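Hatau
A plain-text list of what is in the kitchen drawers, and a small script that reads it back to you.

Version 4. Still has no logo.

What it is

Hatau is a data set of 834 household kitchen items, with the names people call them, where they tend to be kept, and what they get mistaken for. It comes as one tab-separated file and a script called find. You type "zester" and it tells you to look behind the potato masher. It is wrong a fair amount of the time, but it is wrong faster than opening every drawer yourself.

The list began as a moving-day inventory for one apartment and kept growing after the boxes were unpacked, which should tell you something about how the unpacking went.

Files

items.tsv — the list, one item per line
aliases.tsv — 113 alternate names, including nine for the thing that scrapes bowls
find — the script
OLD/ — do not look in here

Columns in items.tsv

name: lower case, singular, no brand
home: drawer, shelf, counter, hook, or "unknown"
set: yes if the item comes in a group, otherwise no
confused_with: free text, often bitter

"Unknown" is a real value and should be left alone. Earlier versions guessed, and the guesses were all "drawer."

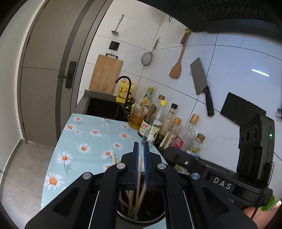 The home column caused more trouble than the other three put together. Version 2 allowed only drawer and shelf, on the theory that tidy people would be using this. Then came the counter things: spoons in a crock, salt in whatever salt is in, chopsticks standing in a round dark container on a daisy tablecloth. Those are all "counter" now, and the vessel gets its own line in the file. If you keep your chopsticks in a drawer, change the line in your copy. Please don't send a patch about it. I have had the patch.

Sets are counted as one item. A set of measuring cups is one line even if the half cup has been missing since October. Lids are separate from their pots, as they are in life.

Running it

Put the folder anywhere and run:

./find whisk

For a partial match, add -p. For everything kept in one place, use -w followed by the place, so ./find -w hook lists what hangs. There is no option to add an item. Open the file in an editor and type.

Tabs matter. If your editor turns them into spaces, find will print the whole list and exit with code 2. I consider this a fair response.

Known problems

Searching for "pan" with -p returns "pancake turner" first. Sorting by length fixes it and breaks "pot."

Regional names are thin. The aliases come mostly from two sources, the Barero recipe box and the back pages of the Moulin mail-order catalog, and both are very sure of themselves about skillets.

Anything electric was left out on purpose. Grenano, the sister list, was going to cover appliances. It has a readme and a toaster.

Contributing

Send new lines as plain text, sorted by name. One item per line, all four columns filled in. I go through them on Thursday evenings, unless there are dishes.

License

Do what you like with it. If you sell it, I would love to know to whom.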